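Parcel packaging rules pushed back to November

April 21, 2023

Small firms in Gidora have won more time to sort out their packaging. The new rules on parcel waste were meant to start next month. Now put back to November, the district council confirmed this morning.

Under the plan any business sending goods by post must cut down on plastic filler, and take back boxes if the customer asks. Fines start on a second offence. First one gets a letter.

Traders had complained of short notice. A survey by the Rusu Street traders' group found only 5 out of 19 members had found a new supplier. Two said they would stop posting altogether. Cost the main worry, then storage. Paper filler takes up alot more room than the plastic sort and most back rooms are full already.

Grornik, which sells lamps and lamp parts by post, has already switched. It says each parcel now costs 17p more to send but breakages are no worse than before. Prices stay the same until the autumn at least.

Ostari, the packaging supplier on the ring road, is taking orders for paper filler and plain card boxes. Delivery currently three weeks, could get longer as the deadline nears.

Council to publish a short guide for traders, free from the library and the town hall desk. Market stalls are exempt, as are charity shops. A drop-in sesssion is planned but no date yet.
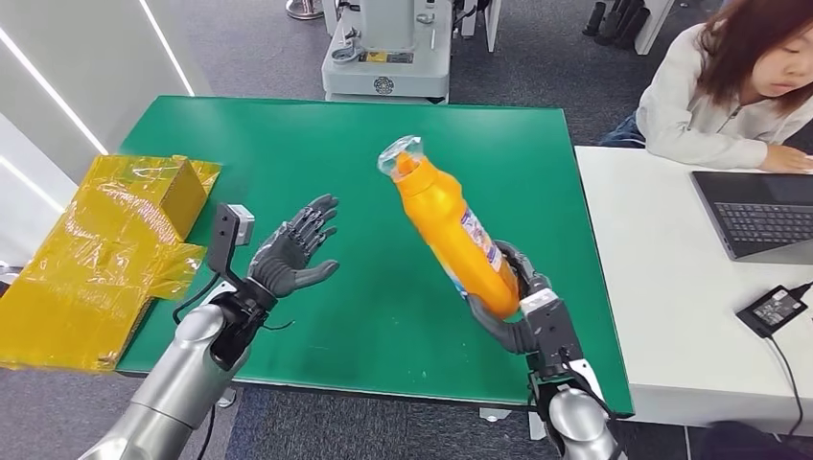 Packaging at the side of a green-topped work table.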